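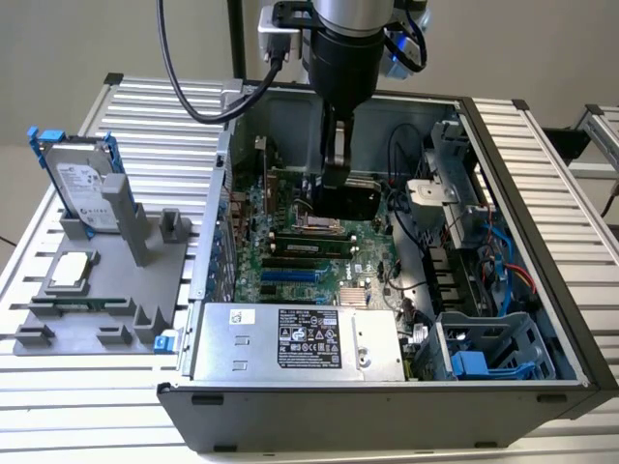
Proreck — robot disassembly of used desktop computers
Student project report
14 shares | 2 comments

1. Purpose of the project

The aim of Proreck is to take apart an old desktop computer with one robot arm and to put every part in a known place. We build it in the shared workshop Ovach, where we have a bench for the whole semester. The work started in January. Our budget was 900 dollars without the arm, and until now we have spent 744 of it, mostly on aluminum profile.

2. Table and fixture

The table is made from slotted aluminum rails, so the computer and the fixture can be moved when we change the layout. The fixture is a gray 3D-printed plate which stands to the left of the case. It has a square pocket for the processor, long slots for memory, and a place where the hard drive can stand upright in its blue caddy. The first version of the plate was too thin and bent during printing. The second one is thicker and took some 621 grams of filament.
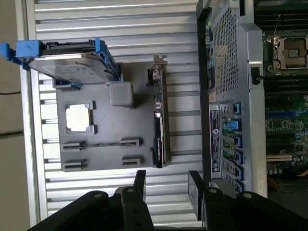
3. Order of the work

The side panel is removed by hand before the program starts. The program, which we named Zwane, then has a fixed order: hard drive, heatsink, processor, memory, expansion card. We wanted first to begin with the card, but the fingers had not enough space between the card and the cables. After each part the arm goes up to a safe height and waits for confirmation from the operator. 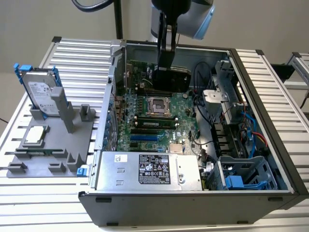

The confirmation makes the cycle slow, and we know this. We keep it for now, as a wrong height of only 2 mm can already damage a socket. The lever of the processor socket is also still opened by a person. Our gripper has two flat fingers, and we did not find a good way to push the lever sideways with them.

4. Expansion card

The card is the hardest part to place. It must be held vertically and come down to the fixture without turning. We added a short pause before the fingers open — this helped more than changing the speed.

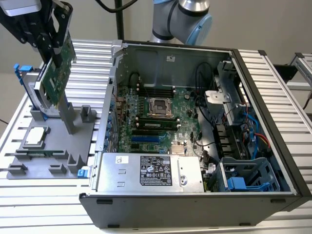 Figure 4. Expansion card in the gripper, near the fixture plate.

5. Next steps

We will write the positions in one common file, named Amau, so that another model of case needs only new numbers and not a new program. The cables are not solved yet.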